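How do I tell whether a wood table is oiled or varnished before I treat it?

Othmane Belhaj
Posted October 24, 2025

I bought a secondhand wood table through a neighborhood group in Ostgate and it came with no paperwork. The seller thought it was oiled but had only owned it for a short time. I would like to give it a coat of something before the heating goes on for the winter, and everything I read says the right product depends on what is already on there.

I already have a can of Clarneo hard oil left over from a set of shelves. The label says it is for bare or previously oiled wood only. I don't want to put it on top of varnish and end up with a sticky table. 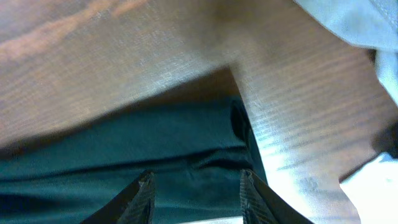 Close view of the grain, with the lighter pinkish-orange streak.

The color is a warm brown and I would like to keep it that way. On the shelves the oil made the wood quite a bit darker, so that is my second worry. The table gets used for everything: meals, folding laundry, homework. I wipe it with a damp cloth and a little dish soap. So far I have not put any polish on it.

Two things I want to know. Is there a test I can do without leaving a mark? And if it is varnished, do I need to strip it, or can I leave it alone?

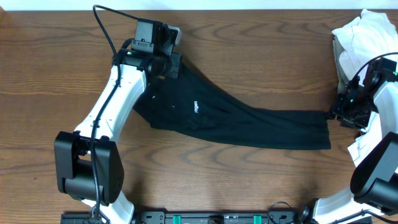 Yolandi Mathebula

Start with a drop of water somewhere out of sight, such as the underside of the top, provided it has the same finish as the part you use. Leave it for 5 minutes. If it stays as a bead, you have varnish, lacquer or a fresh coat of wax. If it soaks in and the wood goes darker, it is oiled or bare. The dark spot should fade as it dries.

Wax can fool you, so do a second test if the water beads. Put a little mineral spirits on a white rag and rub the same place. Wax comes off on the rag as a yellowish or brownish smear. Varnish will not move. Open a window and keep the rag away from any flame. Afterward, lay it flat outside to dry before you throw it out.

If it is varnish in good condition, you do not have to strip it or add anything. Keep on with the damp cloth and go easy on the soap. Hard oil needs to get into the wood, and it can't do that through varnish. It sits on top and stays tacky.

If it is oiled, clean it, let it dry overnight, sand lightly with 200 grit along the grain and put on a very thin coat. Wipe off whatever has not soaked in after the time given on the can. Oil will darken it a little. Try it on the underside first and look at the color again after 8 hours. Rags with oil on them can catch fire by themselves if you leave them bunched up – spread them out flat outdoors or soak them in water.

Badawi

I just use Pruvham wax on all my tables, once in November and once in spring. Never tested anything. Looks fine.

Othmane Belhaj

Thanks. The water stayed as a bead after 5 minutes and the rag came up clean with the mineral spirits, so I am going with varnish. The oil goes back on the shelf. I might ask separately about a small scratch near one corner.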